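Levari
About Us
Who we are, what we make, and the July stop fault

Levari builds and services small robot arm workcells for light tabletop handling. The company was started by Dayana Arriaga and Apolinar Hinojosa, who had worked together on packaging line maintenance and wanted to supply arms that a site could keep running with its own staff. The office, workshop and test room share one building in Skilcombe. We sell the Ralten arm, its two-finger gripper and the control cabinet that goes with them, and we service every unit we sell.

There are 41 Ralten arms in the field. Most of them sort and place mixed small items on flat tables: pens, lids, cups, sample containers, packaged food. Cycle rates are low, and the items change often. Customers include two school laboratories, a mail-order stationer and several contract packers.

We are asked about the July stop fault in nearly every purchasing review. The account is kept on this page so that buyers and safety staff can read it before they call.

The fault

A Ralten arm at a customer site was running a pick routine at reduced speed. The operator pressed the stop button on the pendant. The arm did not stop at once. It continued along its planned path for 500 milliseconds, closed the gripper on an item and then halted. The operator was outside the marked area and was not hurt. The item, a screw-top jar, was cracked and had to be thrown away.

The operator pressed the main emergency stop afterward as a check. It removed motor power immediately, as designed. The fault was confined to the pendant stop.

Cause

The pendant stop on that version of the controller was handled in software. The stop request was placed in the same queue as wrist camera data. Under normal load the queue cleared in a few milliseconds. When the wrist camera was switched to its higher recording rate, the queue filled, and the stop request waited its turn behind stored images.

A second error made the first one harder to find. The event log recorded the time at which the controller read the stop request, and left out the time at which the button was pressed. On paper every stop looked prompt. Apolinar Hinojosa found the difference by wiring the button to a separate recorder and comparing the two traces.

Both errors were ours. The release had passed our test procedure, which at that time exercised the pendant stop only with the arm idle or moving in free air, and with the camera at its lower rate.

What was changed

The pendant stop now uses a two-channel hardwired circuit that acts on the motor drives directly. The controller is informed of a stop but has no part in carrying it out. Camera data has its own queue. If the log and the circuit disagree on the time of a stop, the arm stays locked until a service technician clears it.

All 41 arms were refitted. Customers were told to leave the arms powered down until the refit was complete, and we paid for the technician visits. Controllers with the old circuit are no longer repaired or resold.

How we test now

Every release goes through stop testing in the Skilcombe test room before it is sent out. The tests are run with ordinary loose items on the table, the gripper open and closed, and the wrist camera at its highest rate. A release must complete 2000 commanded stops with no late response. One late response fails the release, and the count begins again at zero after the correction.

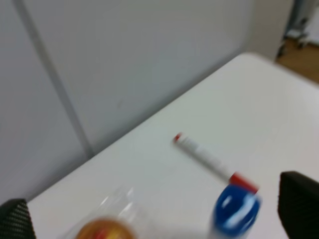
Wrist camera view during tabletop work: open gripper fingers in the foreground, marker on the table ahead.

Stops are commanded at random points in the approach, the grasp, the lift and the release. Timing is taken from the separate recorder. The wrist images are kept with the timing file for each run. Blurred images are kept with the rest.

Items are replaced when they crack or leak. Soft and round items are included in the set because they shift under the fingers and lengthen the grasp phase, where the original fault occurred.

The complete procedure is 53 pages long and is supplied with each arm. Customers may repeat any part of it on site, and we will lend the recorder for that purpose.

Responsibilities

Dayana Arriaga is responsible for releases and signs each one. Apolinar Hinojosa is responsible for stop testing and can hold a release without her agreement. The two jobs were held by one person before July and have been kept separate from that point on.

Reporting a problem

If a Ralten arm moves when it should be still, press the main emergency stop, switch off the cabinet at the wall and keep people clear of the table. Leave the items where they are. Do not restart the arm to see whether the problem repeats. Call the service line printed inside the cabinet door and have the serial number ready. Calls about unexpected motion are passed directly to the test room.

Late stops, missed stops and stops with no log entry should all be reported, including those that caused no damage.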